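Bench arm tips: handles, reach and shadows

Workshop tips, Gorkstead shared shop. Last edited 8th December.

These notes cover setting up a six-joint arm on a long table for pulling and turning handles on small equipment. Most were collected during the Alel build. They assume the arm already homes correctly and that the emergency stop has been tested. All layouts are tried in the simulator before anything is bolted down.

Base position

Put the base plate near one end of the table and left of center if the work is on the right. The shoulder needs clear space behind it as well as in front. A base in the middle of the table costs reach on both sides.

Mark the plate outline in pencil before drilling. Four bolts are enough for a flat plate on a solid top. Use wide washers underneath, and check them again after 20 hours of running. Wood compresses, and a plate that was tight in February may not be tight later in the year.

Set the equipment on its own low platform. A platform can be shimmed level without disturbing the arm, and it gives a hard edge to measure from.
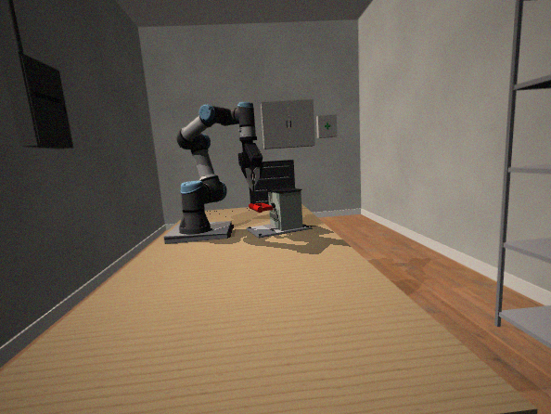 Gripper pointing down beside the upright box, elbow kept high.

Keep the elbow up during the approach. With the forearm well above the work, the wrist can come straight down and the fingers stay clear of the box top. A low elbow saves a little travel and then fouls the first thing with a lid that overhangs.

Anything on the wall behind the arm counts as an obstacle. Add wall cabinets and first-aid boxes to the collision model as plain blocks, 20 mm oversize on every face. Fine geometry there is wasted. The first-aid box must be reachable by a person with the arm stopped in any pose.

Collision model

Simplify before exporting. The cabinet mesh Bastian Böttcher first drew for the Alel layout had 2,391 faces; the version in use has 356 and plans the same paths. Round the count down hard on walls, floor and shelving. Keep detail only where the fingers will go.

Handles and latches are the exception. A closed block in place of a loop handle makes the planner treat the opening as solid, and it will refuse any grasp that puts a finger through it. Model the bars separately.

Gripping a loop handle

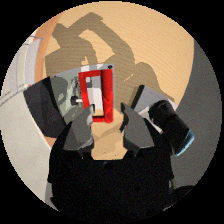 Reading time: 3 minutes

A red loop on a light gray panel is a good first target. The color separates cleanly from the panel, and the opening between the two vertical bars gives a second feature to align on when the outer edge is poorly lit.

Line up the gap between the fingers with the handle before closing any distance. Correct sideways error first, then angle, then depth. Correcting all three together works in open space but tends to clip a fingertip on the bottom bar.

Stop short of contact and check that the fingers are even on both sides. If one tip is nearer the handle, rotate the wrist – do not make up the difference with grip force. The handle will take the load at a slant and the latch will bind.

Start with the lowest force that holds. Increase in small steps and write down the value that works for each handle. Agudelo finger pads need a lower setting than bare fingers, so record which was fitted.

Shadows

The arm shades its own work. With a single overhead source, the shadow can fall over the table right where the gripper is going, and a threshold tuned on bright wood will fail inside it.

Three fixes, in order of cost:

Move the lamp so the shadow falls away from the target.
Add a second lamp on the opposite side at lower power.
Tune the color threshold on shaded samples as well as lit ones.

Do the third in any case. Wood grain is a minor problem by comparison, though strong curved grain can pass for an edge if the filter is set too fine.

Logging

Run each new grasp in simulation with small random offsets to the handle position. The Unora script defaults to 1,000 runs, which is more than a first check needs but fine overnight. Save the seed with the results. A failure that cannot be replayed is of little use.

File names: layout, handle, pad type, force. No spaces.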